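The force guard that wasn't guarding

The sock task ran unattended-ish through most of September, meaning I was in the room but had my back to it. On cycle 104 of an afternoon run the left arm lifted, caught the hanger with its gripper cable, and kept going. It pulled the hanger sideways until the hook came off the rod, then carried the hanger up to the approach pose, stopped where it was supposed to stop, and reported success.

Damage was one bent hook and a scuffed cable jacket. The part that bothered me was the report. There is a force guard on both arms for exactly this case, set to 9 newtons, and the log had no trip in it.

Some background on the setup. Two arms, a board with socks on it, a rod across the top, a clip hanger on the rod. The right arm picks a sock, the left arm goes up to the hanger and works the clip. Motion is sequenced by Odolora, which is our in-house task runner at Woldemariam and has been patched by too many people, me included. The force guard is a small process that reads the wrist sensor at 50 Hz, subtracts a baseline, and requests a stop if the remainder is over the limit.

First theory: the sensor. I hung a known weight from the left gripper and read it back. It was fine. I moved the arm through the same path with nothing near it and the readings were also fine, aside from the usual drift as the wrist rotates.

Second theory: the stop request got lost. I put the limit down to 3 newtons and pushed on the gripper by hand with the emergency stop in my other hand. It tripped every time. So the guard could see force and it could stop the arm.

Amber Sedgwick found the actual cause by reading the log in the other direction, starting from the end of the cycle. The baseline had moved. At the start of the bad cycle it was where it always is. At the end it was higher by nearly the whole pull of the snag. Something had re-zeroed the sensor while the cable was already hooked on a clip.

The something was mine. Earlier in the summer we had false trips from gripper cable drag. The cable comes off the top of the gripper and goes back down the arm in a loop, and when the wrist turns, the loop stiffens and the sensor reads it as contact. My fix was to take a fresh baseline at each waypoint, so drag from the previous segment would be absorbed. It worked. The false trips went away and I closed the ticket.

What it also did was absorb any other force present at a waypoint. There is a waypoint just short of the hanger. On cycle 104 the loop caught on a clip before that waypoint, with a small load under the limit. The arm paused, took its baseline, and the load became zero. The next segment added more, again under the limit. Another waypoint, another baseline. A slow pull split over several short segments could get as large as it liked.

I checked the older logs for the same pattern, and it was there more than once, at lower loads. In those cases the cable had slipped free by itself and the cycle finished normally.

Changes so far:

The baseline is taken once per cycle, at the home pose, with both grippers open and nothing held. No exceptions in the config, and the waypoint option is deleted from the code instead of being switched off.

A second check compares the raw reading against an absolute limit that no baseline can shift. It is set high enough to allow for the gripper's own weight in any wrist orientation.

Cable drag is now handled by a lookup on wrist angle, recorded with the arm moving in free space. Less tidy than I wanted, and it has to be recorded again whenever someone touches the cable.

"Success" in Odolora now needs more than reaching the last pose. It also needs the gripper opening to match what a held clip should give. This would not have prevented the snag, but it would have ended the run there.

I also asked Tresitz, who made the gripper mounts, for a version with a side exit for the cable. They have a drawing and no date. Until the part comes, the loop stays where it is.

The reruns are on reduced speed with one person watching and a hand near the stop.

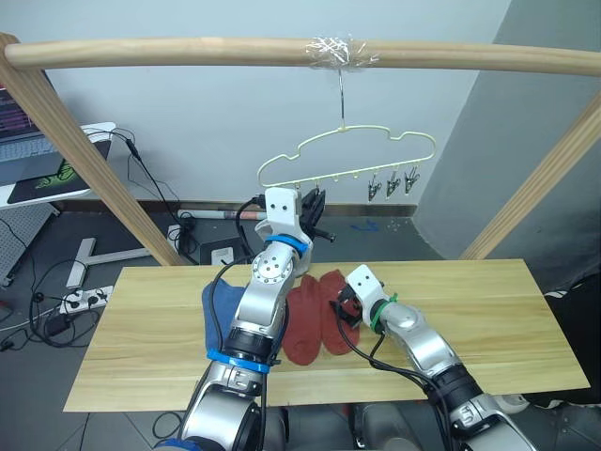
The raw force limit is still the number I trust least. It was picked from free-space motion plus a margin, and the clip stage needs its own measurement before I put the speed back up. Amber has the next block of bench time for that, and the old logs are being replayed through the new guard in the meantime.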